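The first computer Ilse Vanhove ever took apart was her father's, on a Thursday after school, and she will tell you (with a laugh, and a little leftover guilt) that she had no permission at all. She was nine. By suppertime the screws were in a saucer and the family's tax letters were, for the moment, nowhere to be had.

These days people in Prorneck bring her their old machines on purpose. Her repair shop, Toom, sits across from the bakery, and on a gray December morning it's about the coziest place in town, what with the kettle going and the radio murmuring and everybody wanting to tell you what they once kept on a drive just like that one. 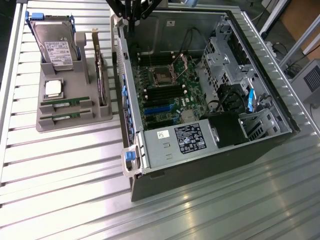 An open desktop tower on its side, with a hard drive in its blue caddy in the tray to the left.

What they kept, mostly, is pictures. Lies Hermans came in with a tower that had spent years under the stairs and went home with 1148 family photos, among them a whole summer in Rinum she had quite forgotten, her mother squinting into the sun on nearly every one. She had 196 of them printed and has been mailing them to cousins ever since, a few at a time, so that everyone gets the pleasure of an envelope.

I went home and dug out my own old desktop, which I'd been meaning to deal with for longer than I care to say. It's in the back seat of the car now, belted in like a passenger, and Ilse is expecting us both after lunch.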